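Workshop notebook, Horkville
Wednesday, November 21, 2018

Spent most of the morning on the floor question, which I have been putting off since July, when we moved the long bench over from the Skirnitz building and I promised everybody I would deal with the gray before winter. Well, it is nearly winter. I swept twice, then went over the middle with the soft brush and a bucket of plain water, and let it be while I had my coffee.

The fine grit is the real nuisance. It comes in on shoes, settles, and gets ground around whenever anything heavy is dragged, so please lift the stools – all of them, even the light one!

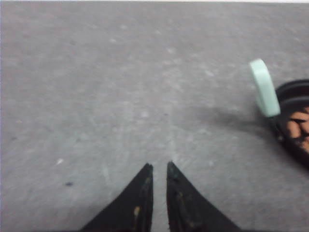
I have been going back and forth on whether pale scuffs in a gray floor are worth treating at all. The speckle hides a good deal, and I am rather fond of it the way one is fond of an old coat. Radwan sent a price of 900 for the whole room, and I think we can wait on that and try the felt pads first. There are 7 sets in the drawer under the vise, left over from the Bamberg job.

Still to do: pads on the bench feet, a proper mat by the door, and another sweep on Friday if I get in early enough. If you try a cleaner on it, start in the corner behind the shelves and write down which one you used. I forgot to do that last time and have been sorry ever since.

Recent entries
Felt pads, which glue holds
Moving the long bench
Drawer labels, second try
Drafty door again

2 comments

benchside: We used a rubber mat at our door and it caught most of the grit. Shake it out often, though.

oldbroom: Plain water is all I ever use. Glad to see you writing these up again.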